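Nekbridge Upholstery Works: visit report
April 28, 2018

The spring visit went to the Nekbridge works, where Cirgate has made domestic seating since it moved out of the old mill. The party met at the loading bay and was taken round in the order of production, starting with timber.

Frames are beech, bought in kiln-dried and checked with a pin meter on arrival. Anything reading above the limit goes back on the rack. Rails are dowelled and glued, then corner-blocked and screwed. The clamp time on the day was 21 minutes per frame, set by the glue and the temperature of the shop. Serpentine springs are fitted to the seat rails at 39 mm pitch on the cheaper range and closer on the better one.

Foam arrives in blocks and is cut on a vertical bandsaw. Seat cushions use a firm core with a softer wrap, back cushions a fibre fill in a channelled case. Awuor Mbwambo runs the cutting table and showed us how the nap direction is chalked on the reverse before the cloth is laid up. Pale cloths are cut first thing, on clean paper. Shade variation between rolls is the most common cause of rework, so one sofa is always cut from one roll.

The finished range is called Berna and comes in two widths. Seat height is the same on both. The pale grey is the best seller and the one that shows poor seaming soonest. 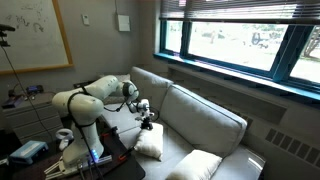 On the question of pale grey, Thandeka Potgieter disagreed with the sales figures being taken as proof of anything, and said that the cloth marks at the arm fronts within a year unless the covers are made removable. Cirgate offers loose covers on the wider model only.

The test room was the last stop. A seat is loaded and released in cycles, and the loss of height is measured after a rest period. Batch 471 had been stopped early with a broken spring clip. The clip had been fitted the wrong way up. Results are kept in a ring binder by the door, with the failures on yellow sheets.

Parking at the works is limited to 5 spaces. The next visit is in November, to the Minja weaving shed. Names to Erasto Urio.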